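Budget for a second arm, or spend it on simulation first?
Forum: Small Workshop Automation > Buying and Planning

pipkin_bench
Started in April
Hoping for a sanity check before I send a spreadsheet upstairs. We're a small firm doing pick and place trials for stone samples and tiles. We've got one Cledex arm and I'd pencilled in a second, plus a spare gripper, for next year. My boss has now asked why we can't do half the trials in simulation and put the second arm off. Fair question, annoyingly.

So I've spent my evenings in the Firnari trial licence (49 days, very generous!) with a view from above and behind the gripper, a two-finger gripper and a speckled stone-look surface to work over. 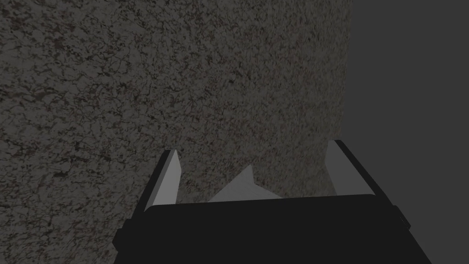

My trouble is knowing what to put in the budget. The licence is the easy bit. It's my hours building the cells that worry me, and I've no idea whether a better graphics card belongs in this year's money or next. Has anyone planned for both?

marrowfat
Buy the arm. I've sat through this argument at 2 different jobs and both times the sim ate the hours and we bought the arm anyway, only later and at a higher price.

tealady_tom
Bit harsh, marrowfat! We run Godinho arms and the sim paid for itself on gripper choice alone. We'd have ordered the wide fingers and they'd have fouled our fixture. I'd put the licence and the card in this year and get a dated quote for the arm so it's ready to go.

marrowfat
Gripper choice, fine. But did it tell you anything about grip on dusty tile? Ours didn't. Friction was whatever number we typed in.

tealady_tom
No, I'll give you that. We hired an arm for 4 weeks to settle that side of it. Ask Conano, they do short hires and they'll sometimes knock it off if you buy.

pipkin_bench
Ooh, I hadn't thought of hiring. That might be the middle line on my sheet. Did you have to insure it yourselves?

tealady_tom
Yes, and put delivery both ways in as well, it's not in the headline price. Same goes for fingers, they wear, so have a line for spares whichever way you jump.

marrowfat
Hire I can live with. Still say you'll want the arm by next April.

pipkin_bench
Right, I'm redoing the sheet with licence, card, hire, insurance and my time as separate lines, and the arm moved to next year with a quote attached. Will post what they say.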